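Early Years Practice, Unit 12: The Pretend Kitchen
Handout, May 2021
Tutor: Borghild Strand

Read this before you spend money. Every student arrives convinced that a play kitchen needs forty kinds of felt vegetable. Mhairi Farquharson's setting had a budget of $50 and the best corner I visited last year.

What goes on the table

Start with a clear surface and a few dishes that differ in size and color. Children sort before they cook, and some of them never get around to cooking. A strawberry in a bowl is a serving suggestion. A strawberry next to the bowl is an argument waiting for two three-year-olds.

Appliances come second. One is plenty. Adults love the oven and will demonstrate its door at length.

Play food and dishes:
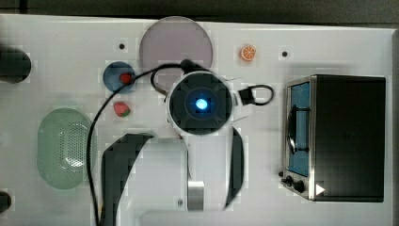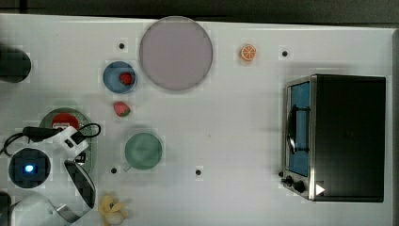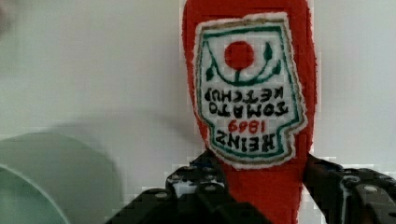
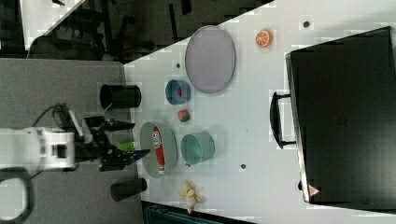

Labels count as reading. A child who shouts the name of a sauce across the room has recognized print, and you should write that down even if your ears hurt. Record the words the child used. "Engaged with literacy resources" tells me you were looking at your phone.

Resist correcting the menu. In March, Teodor Brekke's group served fruit with ketchup for an entire morning, and the only person who suffered was Teodor, who had to keep saying it was delicious.

Soft food and hard food

Plush pieces are quiet when dropped and miserable to clean. Check the care label before you buy. Hard pieces wipe down quickly and travel farther when thrown. Mix them, and let the children find out which is which.

For next session

Observe one child at pretend food play for 12 minutes. Note what is put with what, and any words used for size, color or sharing. Bring your notes, handwritten is fine. Read page 41 of the course reader, including the footnote, which is the good part.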